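Open day at Strobel, quick notes before I forget

14 October 2021

Ok so I only had my lunch break plus a bit for this. Wrote half of it on the train, sorry in advance.

Strobel opened up their workshop today, the robot arm people over on Hallivus Street. Free, sign in at the door, sticker on your shirt. I got there late and missed the intro talk. Apparently it was mostly slides anyway.

Best part was the hand-held gripper table. You hold a gripper in each hand, squeeze, pick stuff up, and it records what you did so an arm can learn from it later. Firouzeh Nazari ran that one. Super patient with people. She said a good session for them is 144 demos in a day, and they want 900 before they even start training on a new task. 900! My hands were tired after one turn.

Harder than it looks btw. You want to use your wrist like normal and the thing is wider than your hand, so I kept bumping one gripper into teh other. Second go was better. Firouzeh says everybody rushes the closing part. Guilty.

Upstairs was the Skernance demo, a full arm sorting parts into trays. 60 people trying to see over each other, so I caught maybe 2 minutes of it. Smooth, kind of slow. Guy next to me asked about price and got a very long answer with no price in it.

Coffee was from Pastden, good. Ran out before one.

They're doing another one in November, with longer slots at the gripper table and you book ahead this time. I'm going. Will try and get there for the begining.

More later if I find my notes from upstairs.
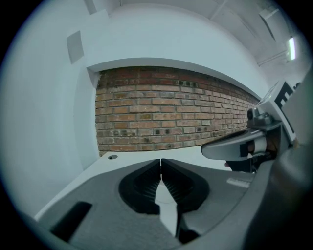

Two grippers at the hand-held table, brick wall behind.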